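Drucken | Als E-Mail versenden

Der Probemonat
Kurzgeschichte

Der Vertreter von Volaro hatte gesagt, nach drei Tagen würde ich nicht mehr wissen, wie ich vorher gelebt habe. Das stimmte dann sogar, nur anders, als er es meinte, denn nach drei Tagen wusste ich vor allem nicht mehr, wo meine Brotdose war.

Aber von vorn. Ich betreibe in Lustusthorpe eine kleine Werkstatt für Haushaltselektrik (klingt größer, als es ist — ein Raum, ein Hof, ein Wasserkocher, der selbst mal repariert gehört). Die Leute bringen mir Toaster und Stehlampen, und seit das Kaufhaus in Jakville seine Retouren bei mir prüfen lässt, bringen sie mir vor allem Steckdosenleisten. Kistenweise! Ich habe in meinem Leben mehr Steckdosenleisten in der Hand gehabt als Hände, und irgendwann im Oktober saß ich abends auf dem Hocker und konnte die Finger nicht mehr richtig krumm machen. Da habe ich den Prospekt aus der Schublade geholt.

»Koech Duett« hieß das Paket. Zwei Arme, zwei Greifer, ein Monat zur Probe, Einrichtung inklusive, 344 im Monat danach, jederzeit kündbar, und auf der letzten Seite ganz klein, dass jederzeit drei Monate zum Quartalsende bedeutet. Ich lese so etwas inzwischen. Früher habe ich so etwas nicht gelesen, daher besitze ich auch ein Zeitungsabo.

Die Einrichtung dauerte einen Vormittag. Eine junge Frau mit einem sehr aufgeräumten Koffer schraubte, steckte, tippte, trank zwei Tassen von meinem Kaffee (mutig!) und erklärte mir dann, dass ich nichts programmieren müsse. Ich solle es vormachen. Also die Arme führen, langsam, als würde ich einem Kind das Schreiben beibringen, und das System würde sich den Rest zusammenreimen. »Und wenn es sich was Falsches zusammenreimt?«, fragte ich. Sie meinte, dann solle ich es eben noch mal vormachen, und freundlicher. Ich habe bis heute nicht herausgefunden, ob das ein Scherz war.

Die ersten beiden Tage waren eine Katastrophe, und ich sage das mit viel Zuneigung. Der linke Arm packte alles, als wolle es ihm jemand wegnehmen. Der rechte traute sich nicht ran. Er schwebte über den Sachen, kam ein Stück herunter, überlegte es sich, fuhr wieder hoch. Ich kannte das von meiner Schwester und mir am kalten Büfett. Am zweiten Abend rief ich bei Volaro an und wurde mit Musik unterhalten, siebzehnmal dasselbe Stück, Panflöte, und als sich endlich jemand meldete, hatte ich vergessen, worüber ich mich beschweren wollte. Ich habe dann nach der Panflöte gefragt. Man konnte mir nicht weiterhelfen.

Am dritten Tag fing ich an, mit ihnen zu reden. Das macht man ja auch mit Pflanzen. »Nicht so fest«, sagte ich nach links, und »na komm« nach rechts, und dann führte ich sie beide noch einmal durch die ganze Prozedur, von vorne, ohne Radio. Danach setzte ich mich auf meinen Hocker, die Hände unter den Oberschenkeln, damit ich nicht dazwischengehe.

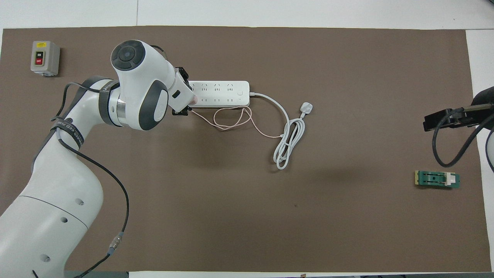
Und während ich so dasaß, merkte ich, dass ich die Luft anhielt. Wegen einer Steckdosenleiste! Ich, der ich bei der Mondfinsternis eingeschlafen bin. Ich dachte an meinen ersten Lehrtag, an den Meister, der hinter mir stand und ebenfalls nichts sagte, und zum ersten Mal kam mir der Gedanke, dass der vielleicht gar nicht streng gewesen war. Vielleicht hatte der auch bloß die Luft angehalten.

Von da an lief es besser. Nicht gut, das wäre gelogen, aber besser. In der zweiten Woche schafften die beiden eine Kiste zwischen Frühstück und Mittag, wenn ich die Kabel vorher ein bisschen auseinanderzog. Kabel sind ihr wunder Punkt. Eine Leiste ist eine Leiste, die liegt da und hat zwei Enden und Schluss, aber ein Kabel hat eine Meinung. In der dritten Woche räumten sie mir die Brotdose in die Kiste für geprüfte Ware. Sie ist so nach Jakville gefahren, mit einem Käsebrot darin, und vom Kaufhaus kam ein sehr höfliches Schreiben zurück. Die Brotdose übrigens nicht.

Was ich nicht erwartet hatte: dass ich plötzlich Zeit habe. Ich habe den Wasserkocher repariert. Ich habe den Hof gefegt, zweimal an einem Nachmittag, beim zweiten Mal lag gar nichts mehr da. Ich habe den Brief an meine Schwester geschrieben, den ich seit dem Sommer schreiben wollte, und ihr von dem rechten Arm erzählt, von seinem Zögern, und sie hat zurückgeschrieben, sie finde es interessant, dass ich mich für den linken halte.

Am letzten Tag der Probezeit kam der Vertreter wieder, diesmal mit einem Kugelschreiber. Er stellte sich neben mich und fragte, ob ich zufrieden sei. Ich sagte ihm alles, was mir eingefallen war: dass die Anleitung an einer Stelle von Seite 12 auf Seite 15 springt, dass der linke immer noch zu fest zupackt, dass man am Telefon dringend etwas gegen die Panflöte tun muss, dass ein Käsebrot fehlt. Er schrieb mit. Er schrieb wirklich alles mit, auch das Käsebrot, und dann drehte er das Blatt um und sagte, mit der erweiterten Betreuung wären es 691 im Monat, da gehe dann immer gleich jemand ran.

»Ohne Musik?«, fragte ich.

»Mit anderer Musik«, sagte er.

Ich habe das kleine Paket genommen. Er packte seinen Kugelschreiber ein, ein wenig enttäuscht, glaube ich, und blieb in der Tür noch einmal stehen, um zuzuschauen. Der rechte Arm hing gerade wieder über der Matte und überlegte. Der Vertreter beugte sich vor, ganz leicht nur, den Mantel schon zugeknöpft.

»Na komm«, sagte er leise.

Ich habe ihm dann auch noch einen Kaffee gemacht.

Seite drucken | Diesen Text per E-Mail empfehlen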